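Sorting out the small stuff, part four: the white bins
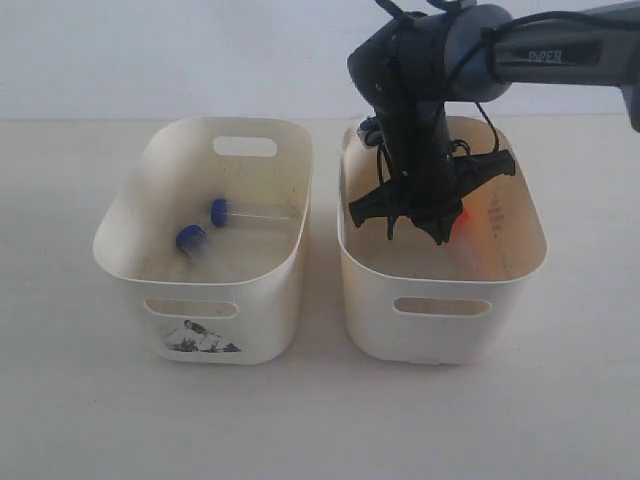 I said at the end of part three that I would leave the drawers alone until April, and I mostly have. What I have been doing instead is the bins, because everything that comes out of a drawer has to sit somewhere while I decide about it.

For those who have not read the earlier posts, I am going through all the small things in the back room. Buttons, fuses, picture hooks, tubes with caps on, odd keys, the lot. I had let it build up since we moved to Tarkgate and it had reached the point where I bought a new packet of something every time I needed one, as it was quicker than looking.

The method is two bins the same. I tried it with a shoebox and a washing-up bowl first and it did not work well. The bowl was deeper than the box, so I kept filling the bowl and ignoring the box, and by the end of the evening I had forgotten which was which. With two matching white plastic bins there is no difference in size to push you one way or the other. The one on the left is for things I have not looked at yet. The one on the right is for things I have looked at and am keeping. Anything for the rubbish goes straight in the rubbish and does not get a bin.

To tell them apart I go by the little black-and-white decal. The left one has it on the outside, under the handle, a sketchy sort of figure in black ink. I would have peeled it off, but it has turned out useful. Decal means not done. If I get called away and come back an hour later I do not have to think about it.

White was Shengli Jia's suggestion. She sorts beads and has done for years, and she told me that you want a plain pale background or you will spend your life tipping things out to check the corners. She is right for nearly everything. Screws, washers and dark buttons show up straight away. The exception is anything clear. I have a lot of small transparent plastic tubes with blue caps, and against white you see the cap and very little else. I have got used to looking for blue. If a tube has lost its cap I find it with my fingers or not at all.

The tubes deserve a paragraph as they have taken up two evenings. I bought them years ago for seeds and then used them for other things as well – pins, spare bulbs for the Christmas lights, the tiny screws from glasses. Most of them are empty now. My first thought was to keep the ones with something in and throw out the rest, but empty tubes with good caps are exactly what I will want when I get to the sewing drawer. So they are all staying for now, caps on, lying flat. I did try standing them up in a mug and knocked it over twice.

I do the sorting on a pale table against the bare wall. It used to have a noticeboard above it and I took that down in the first week. I kept stopping to read the noticeboard. It now lives in the hall, where it is being read much less.

A few things I have changed since part three, for anyone doing the same.

I put a lot less in the left bin at a time. To begin with I would empty a whole drawer into it, and then it was heavy and I could not see the bottom. Now it is a handful or two. When I get down to the last couple of items I make myself finish them before I fetch any more. Those last ones are nearly always the awkward ones I have been moving out of the way, and if I top up the bin they simply go under again.

I leave a narrow gap between the two bins. When they were pushed up against each other I dropped things over the join into the wrong side. A small gap is enough. Too big and things end up on the table, and then the table becomes a third bin, and I know from experience how that goes.

I also pick things up one at a time. It sounds slow and it is a bit slow. But when I took three or four together I would put them all across without looking properly, and the point of the exercise is to look.

The bins need a wipe. Smooth matt plastic picks up grey smudges from everything, and there are specks in the bottoms that I keep mistaking for something I ought to save. Warm water and washing-up liquid shifts most of it. Woo-jin Kwak left a comment last time recommending bicarbonate of soda on a damp cloth for the marks that will not move. I tried it on a small patch of the rim and it did lighten it, so thank you, and I will do the rest when both bins are empty at the same time. That has not happened yet.

Somebody else asked about lids. I do not use them. I think with a lid on I would put the bin on a shelf and call it finished. I want them open and in my way. The cut-out handles do mean you have to watch the level if you are sorting anything light, though I have never filled one that high.

On where it all goes afterwards: the right bin gets emptied on a Monday. Tubes go in the shallow drawer, fixings go in the old biscuit tins, and keys go on a nail by the back door until I have tried every one of them in every lock. So far I have matched one key, to the meter cupboard, which we have been opening with a screwdriver. I was pleased about that.

I did start keeping a tally, as my sister bet me there would be more than a thousand things. I stopped when the buttons alone got to 618 and she paid up. There are two more button jars I have not opened and I am not going to count those.

Next is the sewing drawer, which I am not looking forward to. There are loose needles in it, so I will be using a magnet and not my hands. After that it is the two boxes from under the stairs. One is marked "misc" and the other is marked "misc 2", both in my own handwriting. If anyone has a good way of storing bobbins so the thread does not come off, please leave it in the comments before I get there.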